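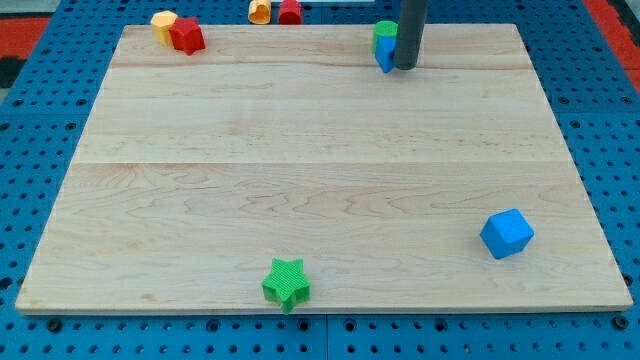 阅读时间：2 分钟

先说结论：板子我很喜欢，积木喜欢一大半。

事情是这样的，家里原来那套塑料积木掉色掉得厉害，去年12月我就想换，拖到现在才下手。挑来挑去买了 Plosivia 的彩色形状块，顺手又在 Reneck 的店里配了一块枫木拼板当底板。两样分开买的，放一起居然很搭，浅浅的原木色上面摆红黄蓝绿，看着心情就好（我拍照的时候摆了好几遍，根本停不下来）。

**先聊板子**

浅色枫木，几条木板拼起来的，能看到横着的接缝，但要凑近了、光线斜着打过来才明显。木纹是那种弯弯的波浪纹，颜色偏淡，有点奶油的感觉。我本来担心接缝处会硌手，用指甲来回刮了刮，挺平的。大小嘛，摆几个积木在上面绰绰有余，小朋友两只手一起玩也不会打架。

价格是我犹豫最久的地方。Zeller 也有一块差不多尺寸的，便宜不少，我在朋友家摸过，边上毛毛糙糙的，四个角也有点翘。Reneck 这块到手以后我放在桌上按了按四个角，不晃，边缘也打磨过。贵的那部分我觉得花得还行，毕竟玩腻了还能拿去放花盆、垫茶壶，怎么都不浪费。

缺点：没有挡边！圆的东西一碰就滚下去了。还有就是有分量，收的时候得两只手端，别想着一只手夹着就走。

**再聊积木**

形状有星星、方块、圆柱、六棱柱这几类，颜色就是红、蓝、绿、橙黄，很正的那种颜色，不是马卡龙色，我个人更喜欢这样。

星星是全套里最抢手的。表面有一道一道细细的纹路，绿的红的都有，摸起来沙沙的，我家小的拿到手先搓半天才肯往下放。也正因为有纹路，手上有汗也不太打滑。不过纹路里容易藏东西，饼干渣进去以后得用旧牙刷刷，这一点洁癖人士请三思。

六棱柱我原以为会受冷落，没想到用得最多，立起来稳稳当当，当城堡的塔、当蜡烛、当冰淇淋店的柜台都行。绿色圆柱也好立，顶面是平的，上面还能再顶一个方块。蓝色方块就是老老实实的方块，没什么好说的，垒高全靠它。

星星要立起来就看运气了，五个角着地面积太小，多数时候只能平放。要是尖角处能稍微削平一点点就完美了，希望厂家看到。

我们最常玩的是“找邻居”：我先在板子一角放两块挨着的，比如橙黄六棱柱配红星星，然后让他去找别的颜色凑一对。听着很简单吧？能玩 60 分钟！中间我还喝完了一杯咖啡，热的！

**和 Kaczmarczyk 那套比呢**

有人在上一篇底下问我这个。Kaczmarczyk 的块更大更沉，表面是光的，漂亮是真漂亮，可是掉地上那一声……楼下邻居大概不会喜欢。Plosivia 这套手感轻巧，表面有纹理，给三四岁的孩子抓着刚好。如果你家孩子已经在搭那种很高的塔，我会选 Kaczmarczyk；只是认颜色、认形状、随便摆着玩，这套就够了。

**几个小提醒**

- 板子别泡水，拧干的布擦一擦就好，擦完立着晾。
- 积木没有附收纳袋，我用的是一个旧布包，口要大一点的，不然星星老卡住。
- 下单前看清楚套装内容，底板是另外买的，我差点以为会送。

打分的话，板子五分给四分半，扣的那半分是没挡边。积木给四分，扣在星星立不住和纹路难清理上。下个月打算自己钉一圈矮矮的木条试试，钉歪了也会发上来给大家看的～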